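Print this thread | E-mail this thread

Setby forum > Perception and tracking > Pose jumps on checked bedding

latuheru_k
Running Denditz for wrist camera pose on two-handed tabletop work, except that the table is a bed. Tracking is fine until the camera gets low over the duvet. Then the estimate slides sideways by a whole number of checks and stays there. The worst jump is at frame 2065 of one run. Loop closure doesn't recover it. Asta reports a healthy inlier count throughout, so the planner accepts the pose and the next grasp target is off by the same amount. Both fingers are masked. The other gripper isn't, and it comes well into view from the left. 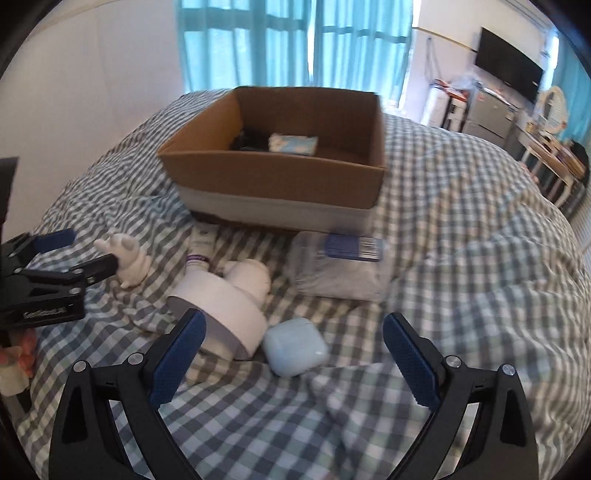
Anas Ait Brahim
Aliasing on a repeating pattern. A high inlier count tells you little when every check looks like its neighbour. Look at the spatial spread of the inliers instead. If most of them sit on the duvet, drop the visual update and let the IMU carry it for 8 frames.

mopsfold
Disagree with dropping updates. IMU drift at that height will hurt the grasp more than a bad match would. Mask the second gripper first. It is a large moving object with sharp edges and good corners, and the tracker will happily treat it as part of the room.

Anas Ait Brahim
A moving object doesn't produce a jump of exactly one check. Mask it by all means, but that is a separate fault.

latuheru_k
Masked the second gripper overnight. Slow drift is better, the jumps are the same. So they were two faults.

mopsfold
Fair enough on the jumps. I still wouldn't go without vision for 8 frames.

tarn_ctl
The duvet is rumpled, so the checks are not a regular grid once you get close. Has anybody tried a larger descriptor patch? It should pick up the folds. Curtain edges and the far furniture are also usable if the fisheye model is decent near the rim. Most people throw the rim away.

latuheru_k
Kept the rim, and went to a larger patch. Jumps are now rare. What remains is the width channel. With the jaws closed on the toothpaste tube, the estimator switches between two values, and the controller reads that as slip and squeezes again.
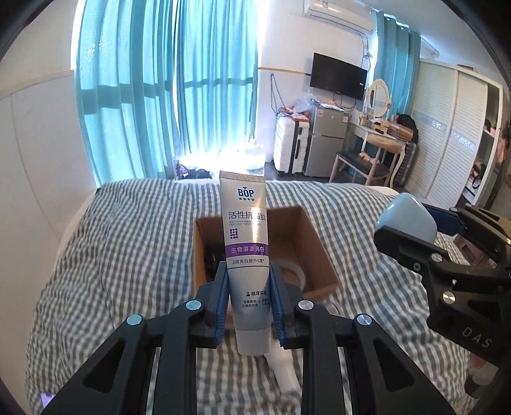 Re: Width channel and false slip

tarn_ctl
Filter the width before the slip test. Median over 5 samples is enough here. Asta takes it as a node parameter, no rebuild needed.

Anas Ait Brahim
A median won't help if it dwells on each value. Log the raw finger positions from both sides and see which one switches. My guess is that one pad edge is being found in two places.

mopsfold
Agree with that. Also check the exposure. With windows behind the work, auto exposure moves the pad edges more than you would think. I lock it at the start of a run.

latuheru_k
It is the left finger only. Exposure locked, median of 5 added, and the false slip has gone on the runs I have replayed. I changed both at once, so I can't say which did it. Will separate them in January when the rig is free for 90 minutes.

Anas Ait Brahim
Please post the raw log too.

Print this thread | E-mail this thread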